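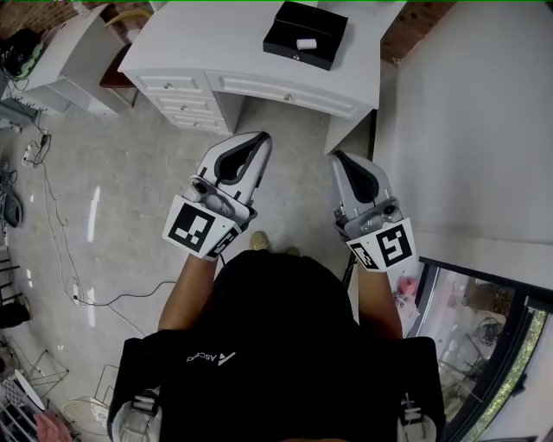

白い机の前で、両手にグリッパー。引き出しは左に三段、真ん中に幅の広いのが一つ。

ブログ > サークルのこと > ロボット班の日々

金曜の夜、やっと落ち着いてパソコンの前に座りました。お茶を入れて、さあ書くぞと思ったらもうお茶がぬるい。いつものことです。

前にも少し書きましたが、この春からロボットサークルの仲間と「Sustow」という課題に取り組んでいます。机まわりの片づけを題材に、両手の動きをたくさん集めて、それを学習させて、七月の発表会でお見せしましょう、というものです。名前はジラユくん(Jirayu Saengthongくん、タイからの留学生で私より一学年下)がつけました。由来を聞いたら「片づけるのstowと、響きのいいところを足しました」とのことで、響きのいいところってどこだろう、と今でもときどき考えます。

私の担当は、手の動きを記録するほうです。グリッパーを両手に一つずつ持って、引き出しのつまみをつまむ、引く、中に物を入れる、閉める。書いてしまえば一行なのに、これがまあ、奥が深いんですよ! 自分の指なら何も考えずにつまめる小さな丸いつまみが、道具ごしになると急によそよそしくなるんです。角度が少し違うだけで、つるっと逃げてしまう。最初の週は引き出し一段に向かって「お願いだから」と話しかけていました(音声を録っていなくて本当によかったです)。

それでも続けていると、だんだん手のほうが覚えてきます。私の場合は、先に肘の位置を決めてから手首を寝かせると楽でした。デチャさんに話したら「僕は逆だなあ、手首が先」と言われて、そこから二人で三十分くらい、ああでもないこうでもないと空中で手を動かしていました。廊下を通った人には、かなり変な体操に見えたと思います。

目標は、全員の分を合わせて3,000本。今週の集計で2,283本まで来ました。一人で800本を受け持つと決めたときは、正直ちょっと気が遠くなったのですが、九本ごとに休憩を入れるというやり方に変えてから、ぐっと気持ちが軽くなりました。これはタッサニー先生(Tassanee Panyasiri先生)の案です。十本だときりがよすぎて「もう十本」と欲が出るから九本で止めなさい、と。先生、私の性格をよくご存じで……。

記録がきれいに撮れたかどうかを見るのも、なかなか大事な作業です。マーカーが手や腕の陰に入ってしまうと、あとで位置を追うときに困るので、なるべく正面を向けたまま動かすように気をつけています。ただ、気をつけすぎると今度は動きがぎくしゃくして、ジラユくんに「先輩、今日はロボットよりロボットです」と言われました。悔しいけれど、見返したらそのとおりでした。肩の力を抜くこと、とノートの一番上に大きく書いてあります。

それから、机の上に置く物のこと。毎回同じ物を同じ場所に置いていると、学習した動きもそれに慣れきってしまうそうなので、少しずつ入れ替えるようにしています。箱、筒、布、文房具。家でも「これはつまみやすそう」「これは滑りそうだなあ」という目で台所を見るようになってしまって、先日は計量スプーンを握ったまま固まっていたら、母に心配されました。

来週からは真ん中の幅広の引き出しに移ります。つまみは一つなのに横幅があるので、まっすぐ引いているつもりでも途中で斜めになりやすいのではと、今から少しどきどきしています。デチャさんは両手で支える派、私は片手でゆっくり派。どちらがよかったか、結果が出たらまた書きますね。

それと、前の記事に「肩が凝りませんか」とコメントをくださった方、ありがとうございます。凝ります! お風呂で肩を回すようにしたらだいぶましになりました。おすすめのストレッチがあったら、ぜひ教えてください。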